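We use cookies to improve your visit. By continuing to read you accept our cookie policy.

Colander

A colander is a kitchen vessel with many holes, used for draining water from cooked food or for rinsing vegetables and fruit. The name goes back to the Latin word for straining. It is related to the sieve, but a sieve usually has a fine mesh and is made for smaller particles.

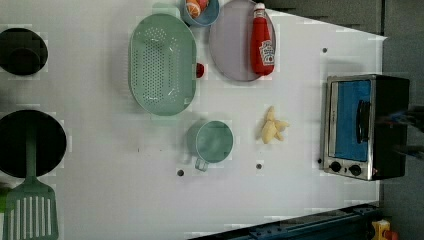 The form of the colander has changed little over time. Most are deep round bowls with two handles and a foot, so that they can stand in a sink. Others are shallow and oval, and the mint-green one on the white play-kitchen counter belongs to this group, with small holes set in rows across its bottom and a raised rim. Oval models are easier to store in a narrow cupboard - this is one reason why they are often sold for small flats.

Materials

Early colanders were of fired clay. Later came copper, tin and enamelled iron, and today stainless steel and plastic are the most common. Steel tolerates boiling water well. Some plastics become soft with heat, therefore the user should read the marking before draining pasta. 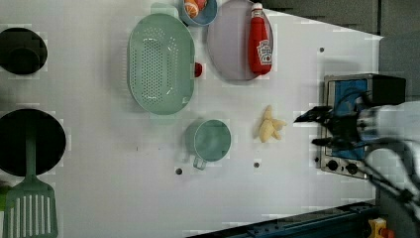 Enamel was popular in many homes because it does not give a taste to the food, but it chips when it is dropped, and the bare iron then begins to rust. Around the holes the layer is thinnest and the damage normally starts there.

Collections

The household museum in Clornbridge keeps 3,457 kitchen objects, of which 100 are colanders and strainers. The oldest 3 are clay pieces from the Prinden potteries. In June the museum shows 30 of the enamelled ones - most of them made by the former Vilen works - in its lower hall.

See also: Sieve, Strainer, Salad spinner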